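Day center for disabled adults in Bevomton to stay open until December

The only day center for adults with intellectual disabilities in Bevomton will stay open for at least four more months, after the district agreed to pay the rent of the building while a new location is searched. The decision was made known to families in a letter dated August 20, 2019.

The Ilora center has been working in the same two floors on Rana Street since it was founded. It receives 436 people in the course of a year, some of them every day and others only for a single course or a short stay. Many live with parents who are themselves in their seventies or eighties.

In the spring the owner of the building informed the center that the rental contract would not be renewed. The families first heard of this from a notice on the door. For many of them the news was difficult to explain at home.

“My brother asked me each morning if the bus is still coming,” said one woman, who has brought her 41-year-old brother to Ilora for most of his adult life. “I said yes, it is coming. But I did not know for how long I could say it.”

Her brother has Down syndrome and does not speak much with people he does not know. At the center he sets the tables for lunch and waters the plants on the upper floor. During two weeks in early summer, when the center was closed for repairs to the heating pipes, he stopped eating lunch at home and slept badly.

Changes of this kind can be very hard for people who depend on a fixed routine, according to Lalit Dixit, a psychologist who visits the center twice a month. He has asked the district to plan the move slowly and to let people see the new rooms several times before the first full day there.

“If you tell someone that everything will be different from tomorrow, you can lose years of progress,” Dixit said. “I have seen a person stop dressing himself after a move. It came back, but it took a long time. A visit of ten minutes, and then a visit of one hour, is cheap and it helps very much.”

He also would like the same staff members to go along to the new address. Two of the longest-serving care workers have already looked for other jobs because of the uncertainty, and one of them left in July.

A petition to keep the center open collected 2,306 signatures, most of them on paper. It was handed over at the district office by a group of parents and by several people who attend the center. They waited in the corridor for more than an hour before an official could receive them.

The parents had calculated what would happen without a day center. The nearest similar place is in Drinitz, and the trip takes around 20 minutes longer in each direction than the present one. It has a waiting list, and it does not accept people who use a wheelchair, as the building has no elevator. For a parent who works, the additional travel would often mean giving up the job or reducing the hours.

One father, a night nurse, said he sleeps while his daughter is at Ilora. She is 29, has epilepsy and cannot be left alone. “I come home, I give her breakfast, the bus comes, and I sleep until two,” he said. “If there is no bus, there is no sleep. People think that we want a break to go shopping.”

In its letter, the district writes that it considers the day center a necessary service and that it regrets the worry caused to the families. It promises to present a new location before the end of the rental period in December. Six buildings were examined over the summer. Four of them were rejected at once for reasons of fire safety or access – the other two are now being looked at by an architect.

One of these is a former primary school at the southern end of the town. It has a garden and wide doors, but the toilets would have to be rebuilt completely. The other is the ground floor of an office block near the train station, which could be used much earlier. Families are divided about it, as the street in front carries heavy traffic and some of the people who attend are not safe near cars.

The district did not say how much it is ready to spend. A spokeswoman said the sum would depend on which building is chosen, and that the matter would be discussed again in the autumn.

Until then the program at Ilora continues without changes. The kitchen group, the choir and the swimming hour all have the same times as before, and the bus keeps its two routes. New people can be registered for a trial day, but no permanent places will be given before the move.

Dixit will hold an open evening for relatives in the dining room, where questions about the move can be asked. Those who cannot come may send their questions in writing to the center office. The answers will be collected and mailed to all families, also in large print and in an easy-to-read version.

The woman with the 41-year-old brother said she would attend, although she does not expect a definite answer so soon. She has not yet told him that the center will move. She wants first to know the address, so that she can walk past the building with him and show him the door.

“For now I tell him the bus is coming,” she said. “Until winter this is true.”

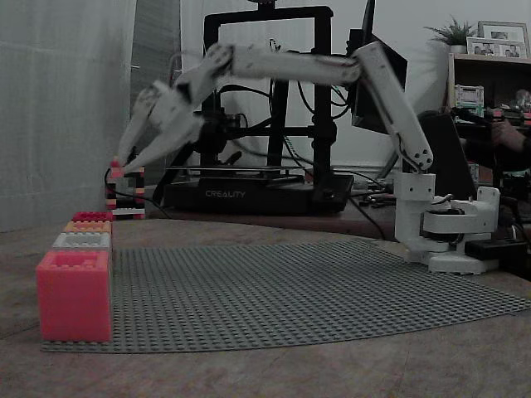
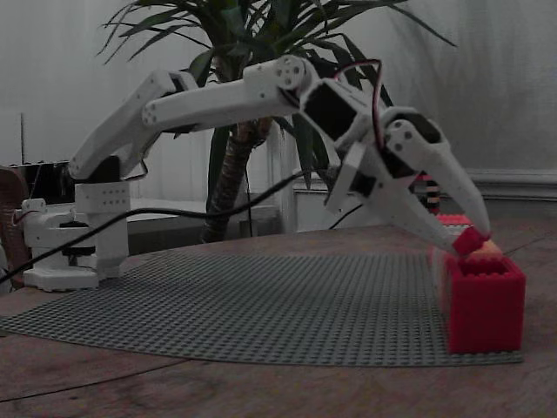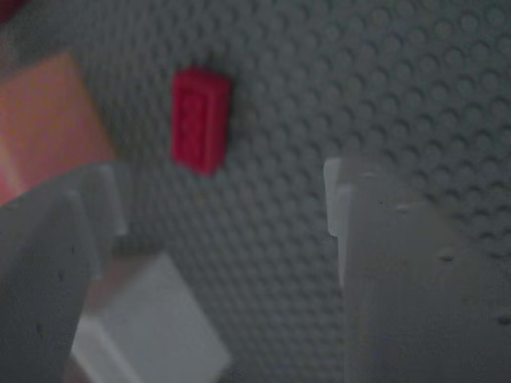
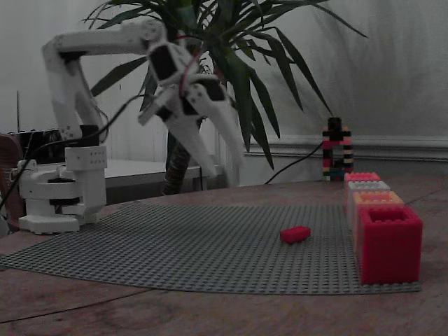

By the Health and Family desk, Bevomton

Families who wish to register for the open evening can do so at the Ilora office on Rana Street, on the ground floor, in the mornings. Relatives who need someone to stay with a family member during the evening should mention it when they register. The side entrance has a ramp and will be open.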